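Folico Robotics Boards > School and Club Teams > Build Logs

Thread: Wandivell club, utensil sorting with hand-held grippers (progress + questions)

wandivell_ash
Mar 29, 2026

Hi all! Ashton Pearce from the Wandivell High robotics club. Some of you helped us pick a project back in the fall, so I owe you an update, and it's a long one because we are having a ridiculous amount of fun.

The task is sorting silverware into baskets. A person does it holding one gripper in each hand, we record everything, and then we train a policy on the recordings. We have 1,081 demos saved so far. Our coach, Ms. Tuhiwai, made us throw out the first batch because we kept changing the rules halfway through, and she was right (I complained for a week).

How we run one demo, for anybody who wants to copy us:

1. Put the white board on the table and line up the three gray baskets along the far side. Leave the near half of the board clear for the pile.

2. Drop the utensils in a heap. Don't arrange them! Our early heaps were way too neat and the policy fell apart on a real mess.

3. Start recording, then bring both grippers in. Left hand works on the pile, right hand takes whatever is easier to reach. Keep the marker plate on top of the gripper facing up as much as you can.
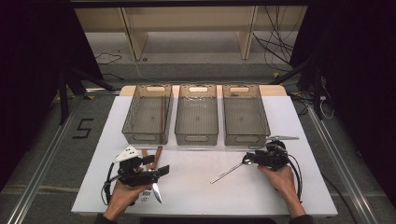
4. One utensil per gripper at a time. If you grab two, set them both down and keep going. Don't stop the recording.

5. When the board is clear, hold both grippers still for a second and end the demo.

Now the questions. Spoons go great. Knives lying flat are awful, because the fingers slide right over the blade. And should we fix which utensil goes in which basket, or let the driver choose each time?

gearmoth
Yes!! So glad you went with this one. Fix the baskets. If the driver picks, your policy has to guess what the driver was thinking, and it'll dither between baskets. We lost most of a semester to that at Rutherford.

pliers_first
Going to disagree with gearmoth. Fixed baskets are fine for a demo day, but then you've taught it "spoon means go left" and it falls over the minute somebody shuffles them. Let the order vary and mark which basket is which.

gearmoth
Mark it how, though? They're the same gray basket three times. With 1,081 demos I'd want one easy version working first and shuffle later.

pliers_first
Put a starter utensil in each one before you begin. Fork in this basket, knife in that one. The camera can see it and the driver can too. No labels needed.

wandivell_ash
Ooh. We already do sort of that by accident! We've got chopstick-type sticks in the set and sometimes one is sitting in a basket when we start. I never thought of using it as a hint. Going to try a starter in all three.

tin_lark
How are you handling the cables? I can see one looping off each gripper in your photo. Ours kept dragging through the pile and moving forks, and the policy learned to wait for the fork to move. Took us forever to figure out why it was just sitting there.

wandivell_ash
Oh no, that's hilarious and also I'm going to go check our recordings right now. We tell drivers to keep the cable on the outside of the hand. Some of them remember.

fukodura_kid
For flat knives: go for the handle end, and tip the gripper so one finger touches the board first, then slide in. Feels wrong for the first twenty tries and then it's great. Our Fukodura team did 76 knife-only demos in one afternoon and it made a bigger difference than anything else we tried this year.

gearmoth
Knife-only sets are a good idea, but mix them back in before training. We didn't and ours got obsessed with knives.

pliers_first
I'd skip them. If drivers practice the knife trick, the knives in the regular demos get better anyway. More demos of an odd setup is still an odd setup.

fukodura_kid
We did mix them in, 76 out of 2,856 total. It helped. Try both and compare, I guess?

Rochelle Tuhiwai
Coach here. Thank you all for being so generous with the kids. We'll try both, and I'm asking Ashton to write down the result before anybody argues about it. One addition to step 4: please also say out loud when you drop something. It makes going back through the recordings much easier.

wandivell_ash
Adding it to the list! Plan for April: fixed baskets first, with starters in all three, then a shuffled set, plus a knife set on the side. Two new drivers are joining too, so hopefully we get some different styles in there.

tin_lark
And the cables?

wandivell_ash
Watched ten recordings. Three have the cable pushing a fork. Redoing those tomorrow!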